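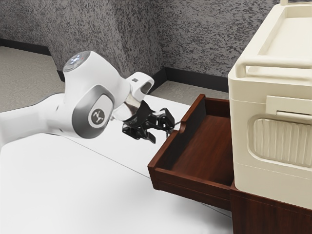 5 Running the drawer demonstration on an open day

This section covers the drawer demonstration in the Evton visitor package. It assumes that the arm has been installed as described in section 3 and that the simulator has been loaded on the display computer. Visitors see the simulated run first, on the large screen, and then the same task on the real arm.

5.1 Before visitors arrive

1. Switch on the display computer and open the Evton launcher.

2. Choose Scenes, then Lulitz, then Drawer. The scene opens with the drawer pulled out and empty, the cooler on top of the cabinet, and the gripper open beside the drawer rim.

3. Check that the status line reads Ready. If it reads Waiting, close the launcher and open it again.

4. Press Reset and let the arm return to its start position. A reset takes up to 60 seconds.

5. Run the task once from start to finish without visitors.

6. Set out the floor barrier around the real arm. The barrier must stand at least 2 metres from the base on all sides.

Note: Scenes saved before the November update do not open in this version. Convert them with the Grindska import tool (see section 8).

5.2 Showing the simulated run

1. Press Start. The run is set to stop by itself after 300 seconds.

2. To let visitors look more closely, press Pause and turn the view with the mouse. The gripper and the drawer rim are easiest to see from above the table.

3. Press Pause again to carry on.

4. To change the speed, use the slider at the bottom of the window. Leave it at normal speed for the first run.

Note: Moving the cooler in the scene editor changes the saved scene. Work on a copy if visitors are going to try the editor themselves.

5.3 Moving on to the real arm

CAUTION: Keep one trained operator at the stop button whenever the real arm has power. Do not let visitors inside the barrier, even when the arm is still.

1. Press Stop in the simulator and wait for the status line to read Ready.

2. Open the drawer of the real cabinet by hand as far as the mark on the runner.

3. Turn the key on the control box to Demo. In this position the arm moves at reduced speed.

4. Tell visitors that the arm is about to move, then press Start on the control box.

5. When the task has finished, turn the key to Off before answering questions at the barrier.

CAUTION: If the gripper touches the drawer rim and stops, press the stop button. Do not pull the drawer free while the arm has power.

If error 19 appears, the drawer is not at the mark. Turn the key to Off, set the drawer again and repeat from step 3. For any other error, see the Lappalainen control box manual.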